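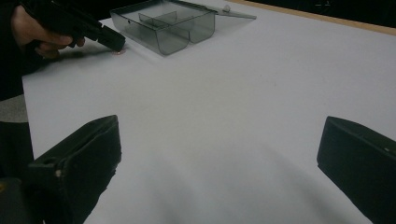 ## Gripper comparison, small parts table

Two black hand-held grippers on the white table, with a copper-colored disc under the tip of one of them. The divided box with the flip-up lid is the target for the sorting runs.

We spent part of the fall comparing two sets of fingers for the Ramalho hand-held tool. One set came from Brudon and the other from Lalulia. Both fit the same body and take the same screws, so a swap takes a few minutes. This page has the setup and our notes from the coin and disc tests. The bigger parts have their own page.

## What we ran

Each set did 48 picks of a flat disc from the bare table, then 48 more with the disc on a sheet of thin foam. After that came the sorting runs, one disc to a compartment. The same two operators did all of it and traded places every 15 picks.

Finger pressure was checked before each block with the Gukelier gauge. We threw out one block in May when the gauge had been zeroed wrong, and did it over with the same discs.

## Notes on the fingers

**Brudon.** Stiffer, with a square tip. Good on the foam, where the tip can push down a little and get under the rim. On the bare table it tends to slide the disc before it closes. Eight of the bare table picks had to be repeated.

**Lalulia.** Softer tip and a wider opening. Easier to line up over the disc, and it lets go cleanly inside a narrow compartment. The pads pick up dust and need wiping between blocks. The grip gets worse before you can see any dirt on them.

## Camera settings

The camera on the tool stayed at fixed exposure for all runs. Auto exposure kept shifting whenever a dark finger came close to the white surface, and the discs washed out. We also tried a gray mat under the parts. It helped the picture but added friction, so those runs are not in the totals.

## Still to do

- Repeat the bare table picks with the Brudon tips sanded down
- Try the Lalulia pads on washers
- Weigh both sets again (the 510 gram figure on the old sheet includes the cable)

Page updated 9 November 2023.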